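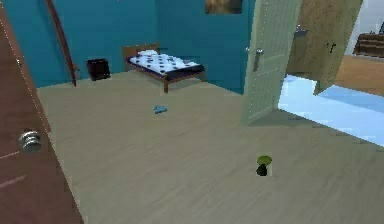

Session 4: From frames to a search plan

These notes go with the second lab on household search. You need the Gulletti simulator installed and the Sondside house set downloaded before you start. The set holds 1000 layouts. We train on 900 of them and keep the rest for testing, so do not open the test folder while you are tuning.

1. What the planner receives

At each step the planner gets one colour frame, one depth frame and the agent's pose. It does not get the floor plan. Everything it knows about a room has to be built up from what it has looked at so far.

The perception module (Avram) turns each frame into a list of detections. Each entry has a label, a score and a position in the map. Entries with a low score are kept in the list but marked as unconfirmed. The small green-topped object on the bedroom floor is a good test for this, as it could be read as a plant or as a little mushroom figure. Your code should hold both labels until a closer view settles it.

2. Open doors

An open door is both an obstacle and a sign that there is more to explore. Store the door leaf in the occupancy grid and the opening as a frontier. Students often store only the first, and the agent then treats the bedroom as the whole house. Check this on layout 1814 before you go on. Layout numbers are not consecutive, so the high number is correct.

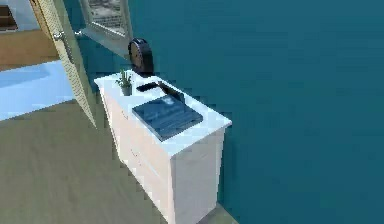 Surface search is the second half of the lab. When the task names an object that usually sits on furniture, the planner should rank flat surfaces by how likely they are to hold it, then choose a viewpoint for each. A viewpoint that looks down on the top works better than one level with it. On the white cabinet the slim black item lies near the rear edge, with the laptop in front of it, and from a low camera the raised lid could well hide it. Score each viewpoint by the share of the surface it is expected to reveal.

3. To hand in

Run your planner with a limit of 40 steps per episode. Submit the log file, your viewpoint scoring function and one page on a failed episode of your choice. State whether the fault lay in detection, mapping or planning, and give the step at which it first appears.

Upload to the Ladumport course page by noon on Sunday.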